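Lirari Home Sorting Project
Progress report to the Wistari Fund
Prepared by Bernadette Huet, 15 July 2020

Where we are

You will recall that our February report promised "steady movement toward clear surfaces." There has been movement. The surfaces are taking longer. Of the 141 households on our list, 100 have now had a first sorting session, and 14 of those have asked us never to mention the word "drawer" again.

The table method is still the heart of it. Everything without a proper home goes onto one table, and each thing then gets kept, moved or thrown out. In practice this means that medicine, fruit and laundry spend an afternoon as neighbors, and people find out how long they have been living that way anyway.

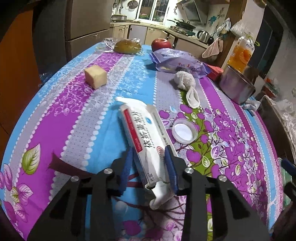

Sorting table, with a medicine box, an apple and a rolled white bundle.

Medicine packaging

This has turned into the largest single category, which we did not budget for. People keep boxes. They keep them flat, they keep them full of other things, and they keep them because the box looks important. Évan Lebrun has rewritten the household sheet so it now asks one question first: are there still tablets in it? If yes, it goes back to whoever takes them. If no, the leaflet and the carton go out the same day. Leftover tablets go back to a pharmacy and stay out of the kitchen bin -- this line is in bold on the new sheet, and underlined, and Évan would have liked it in red.

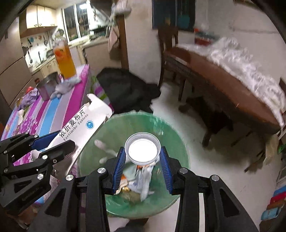

Loose caps are the other nuisance. They outlive their bottles by years and nest in the backs of cupboards. We now ask that any cap without a bottle be thrown out during the session, with no appeals. There have been appeals.

Money

The grant of 2000 is mostly spent, on printing, bin liners and travel. The Mallet storage tubs arrived late and with lids for a different tub. Replacements are promised.

Next period

We will finish first sessions in the remaining households and start return visits, to see which tables have filled up again. Évan will run the follow-up calls. The hallway closet module, known in the office as Mania, is drafted and will come to you separately once the part about umbrellas is settled.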